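March, 6:40 a.m., second coffee

Chapter 7 again. I read the river crossing out loud to the group last night and it went over pretty well until Murray asked how long the valley had been empty. I said two generations. Then Yvette flipped back to the prologue, where Xue's grandmother remembers the evacuation as a grown woman with kids, and Xue herself is past sixty. So that's more like three and change, and the orchard walls at Broltham would be long gone under the trees by then. Ugh!

Options, before I forget them:

Make the grandmother a great-aunt, much younger, maybe a teenager when the buses came. This is the cheap fix and I kind of like it (she'd be angrier).

Or leave the ages alone and let the valley go properly wild. Dimas thinks I'm being too tidy with it anyway. He wants saplings coming up through the school gym, and he wants the survey drone to lose its signal under the canopy so Xue has to walk in. That would mean redoing the whole map scene — 900 words I was fond of — but he has a point about the walking.

Chia-jung's note on the drone itself: it's narrating too much. It notices things only I would notice. She marked every line where it sounds wistful and there were a lot of marks. I'll try a flat version, just headings and altitudes, and see if the sadness still comes through from Xue's side.

Still don't have a name for the town upriver. Biren is my placeholder and Eleni says it sounds like a cough drop. Fine, but I'm on manuscript page 416 and everybody in the book has been calling it that, so it may be too late. I'll ask again when I've got the great-aunt pages typed up. Going to start those now, beginning with the bus.
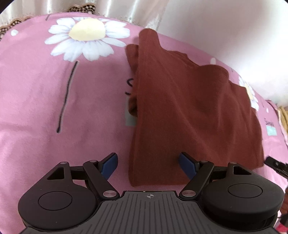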